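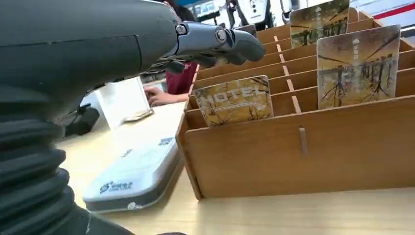
Filed under: Lab notebook / Software / Grasp planning
7 Apr 2020 – posted by Theano Gavalas

OK, key card day. Writing this up while the logs are still copying, so forgive the jumps.

The thing I wanted to settle was why the planner keeps picking such timid hover poses over the card organizer. Evangelia's theory has been the collision margin on the dividers, mine has been the depth fill, and Themis thinks we're both overthinking it and the arm just hates that corner of its workspace. I started with the margin because it's one line in the config (and because I was sure she was wrong and wanted to get it out of the way).

She was mostly right, annoyingly. With the margin at 30 mm every slot near a divider gets thrown out before scoring even starts. The dividers are thin and there are a lot of them, so once you inflate each one the whole tray turns into a solid block as far as Grolo is concerned. The only candidates left are way up above the cards, and the fingers hang there angled slightly down toward the slots with nowhere legal to go. I dropped the margin for the tray only and left the table and everything else alone. Candidates came back right away! Not great ones, but they exist and they get scored, and that's enough to work with.

Second problem, and this one is mine. Segmentation on the cards is fine when they stand apart in different rows, but the mask leaks into the card's own artwork. The prints have dark bare trees on a yellowish background, and the edge detector adores the trunks. It found a beautiful vertical "card edge" right down the middle of a tree. I turned off the intensity term and went depth-only for the final edge fit, keeping color just for the first rough mask. Much calmer. The big pale HOTEL lettering still pulls the fit a little on that card, so I want to try a blur before the color pass. Kalliopi says she has a version of that in the Killodura branch, but that branch hasn't built on my machine since December.

Timing, for whoever does the next pass:
– candidate generation, old margin: 110 ms
– candidate generation, tray margin: 240 ms
– scored candidates over the session with the new margin: 2,208

The extra time is all collision checks against the dividers. We check every finger link against every panel, even panels at the far end of the tray from the target slot. A dumb bounding box test first should kill most of it. Angeliki offered to write it, I said yes very fast.

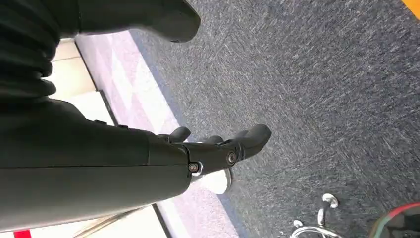

Something I kept tripping on while reading back the logs is that the wrist view masks out the hand using the commanded joint angles, and those run ahead of where the fingers really are. So during any move there's a ghost – a strip of finger that the mask misses, which then gets fused into the map as an obstacle, and the planner politely avoids its own index finger. This has probably been costing us for weeks. The fix is to mask from the measured angles and grow the mask a touch when the hand is moving. I put in the first half and it's on my branch (margaritis-mask, sorry about the name, it made sense at the time). The growing part still needs a velocity signal I trust, and the one we publish is noisy enough that the mask flickers when the arm is parked. Themis suggested a plain low-pass on it. Will try.

Also dark floor. The hand is black, the shell has seams and little shiny screws, and against gray carpet the color mask has almost nothing to hold on to. Depth doesn't love the shiny bits either. I don't want to tune for this, I'd much prefer the kinematic mask be good enough that appearance doesn't matter. Writing it down so I don't talk myself into a color threshold at the end of the day.

Small stuff:
– The viewer in Birketen still draws the tray upside down if you load a session before the calibration. Load calibration first.
– The planner logs "no path" and "no candidates" with the same code. I split them. If your plotting script breaks, that's me, pull the new enum.
– Evangelia wants per-object margins in a proper file and not in my if statement. Fair. She can review it when I do it.

Next: blur before the color mask, Angeliki's box test, then rerun the same card layout with both mask versions so we can compare them on equal footing. I'd like the measured-angle mask in before anyone touches scoring again, otherwise we'll be tuning weights around ghosts.

Logs are done copying. Kalliopi, the session is on the shared drive under your folder by accident, please don't delete it, I'll move it in the morning.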